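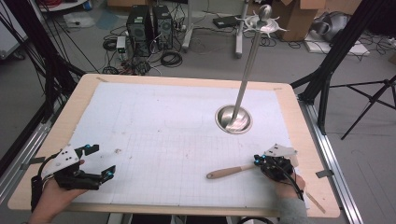 Every object has a point where its weight balances. It is called the centre of mass. In a ball it is in the middle. In a tall object it is usually higher up, and it moves towards whichever end is heavier. A metal rod with a sword hilt at the top carries a good deal of metal a long way from the table. Set in a steel bowl, it can lean a little and still stand, as long as its centre of mass stays over the base. The base is the area inside the outermost points where an object touches the table.

Finding the line

Think of a straight line going down from the centre of mass to the ground. If the line lands inside the base, the object stays up. If it lands outside, the object tips over. Tilting moves the line sideways. A wide base gives the line more space to move before it reaches the edge — a narrow base gives it very little.

You can measure this with a ruler. Stand an empty cereal box on its end. Push the top gently until the box is just about to fall, and hold it there. Measure how far the top has moved to the side. Now lay the box on its long narrow side and do the same. The second measurement will be bigger.

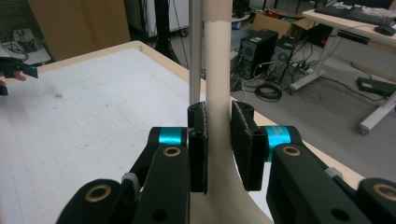 Ghizlane Radwan asks whether a pole with a curve in it counts as one shape or two when you look for the balance point. It counts as one. All the parts are joined, so they share a single centre of mass. In a bent object, that point may even be in the air beside the material. A banana is a good one to think about, and so is a ring, where the point is in the middle of the hole.

Why feet spread out

Many stands have a foot that is wider than the pole above it. The foot makes the base larger, and if it is heavy it also lowers the centre of mass. Both changes help. A floor lamp often has a heavy disc at the bottom for this reason. Squared paper is useful for comparing feet: draw around each one with a pencil, then count the squares inside the line.
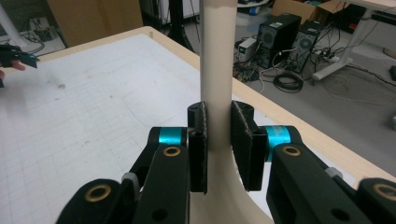

According to Hanane Ramadan, a heavy foot matters more than a wide one, and her class at Clasness got this result with lumps of modelling clay stuck to cardboard tubes. It depends on the tube. A 40 cm tube with all its clay pressed inside the bottom end is hard to knock over. Move the same clay to the top and the tube falls with a light push, even though it weighs exactly the same as before.

Words to know
Base: the area inside the points where an object touches the ground.
Centre of mass: the point where an object's weight balances.
Stable: returns to its place after a small push.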